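The Arm That Came to Tea
Three weeks with the Herkum table kit, a robot arm meant for classrooms, clubs and patient households
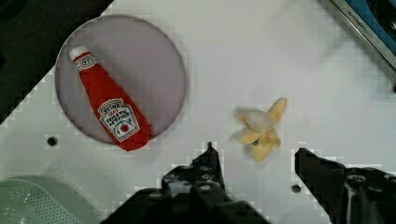 Ketchup on the plate, banana beside it: the Herkum's own view of the table during our trial.

My grandmother kept a drawer of things that might come in useful, and I thought of it often during the weeks I spent with the Herkum, because a good half of what you need to get the best from this robot arm is the sort of stuff you would find at the bottom of a toy box. Plush food, mostly. A plate or two. Something with holes in it, to see how the arm copes with holes. I had expected to spend my time among cables and manuals (and there was some of that, I won't pretend otherwise), but far more of it went on deciding whether a soft banana should go to the left or the right of a soft bottle of ketchup.

The Herkum comes from Panberg, a small firm that has made lifting gear for bakeries for years and has lately taken it into its head to sell to schools. The kit is one arm, a two-fingered gripper, a little camera that sits down by the wrist, and the software to run the lot, which is called Plavex and which I will come to. You can buy it outright or rent it by the term, and most of the people I spoke to were renting.

Asmaa Alaoui looks after the school side of things at Panberg and drove the kit over herself on 5th April, in two grey boxes, with a flask of mint tea that she very kindly shared. She had the arm bolted down and moving before I had found a second cup. "People are frightened of the first hour," she told me, "so I try to be there for it." I can see why. The clamp is stiff and the sheet that explains it is poor, and I was glad of somebody who had done it before. If you are having one delivered, do ask for the visit. It costs extra but I would pay it.

After that you are on your own with Plavex, and here I must be fair, for it is a lovely thing in parts. You take hold of the arm's little twin, a hand-held controller about as heavy as a garden trowel, and whatever you do the arm does too. Plavex saves each go along with what the wrist camera saw. Do the same job enough times and you can ask the arm to try it alone. The handbook suggests up to 600 goes for a simple job such as putting one soft toy on a plate, and I did groan aloud when I read it, but they are short and they go by rather pleasantly with the radio on.

The wrist camera takes some getting used to. It looks straight down past the fingers, so they loom up at you like a pair of black boots, and the table seems much bigger than it is. My first evening with it I kept steering the wrong way. By the third I had stopped thinking about it, rather as one does with a car's reversing mirror, and I came to like the view very much. You learn what a plate's rim looks like to a machine, and that a peeled banana with its skin flopping out in all directions is a far trickier customer than a bottle. Which flap do you take hold of? I tried most of them!

I asked Elie Khoury, who has taught with a Herkum for two terms, what his pupils made of it all. He laughed and said they argued. They argued over who was the steadiest driver, over whether the ketchup ought to lie straight on the plate or didn't matter, and over whose goes should be thrown out for being sloppy. He lets them settle it among themselves. One class had saved 573 goes by the end of June and were most put out to be sent home for the summer.

Now for the grumbles. The gripper is noisy when it closes, a sort of cross little whirr, and there is no way of quietening it. Plavex forgets your chosen speed every time you shut it down. And the arm likes a bright, plain table. I moved it to the kitchen, where ours is dark oak with rather a lot of grain, and it grew hesitant at once, so back to the white top it went. Celeste Barros, who wrote much of the software, was good enough to ring me about this and says a fix for the speed setting is on its way. The oak, she thought, I should probably give up on.

There is a rival, of course. The MacLeish bench arm is quicker and a good deal quieter, and if you have somebody in the house who enjoys typing commands you may well prefer it. It has no hand-held twin, though, and for me that was the joy of the Herkum. My neighbour's girl, who is 9, was moving soft fruit about with it inside five minutes and had to be called home twice for her supper.

Renting is £800 a term with the camera and software included, and the delivery visit on top. Panberg will swap worn finger pads by post, and you should allow a few days for that. Mine were still in decent order when Asmaa came back for the boxes, and she let me keep the spare clamp key, as I had already put it in the drawer.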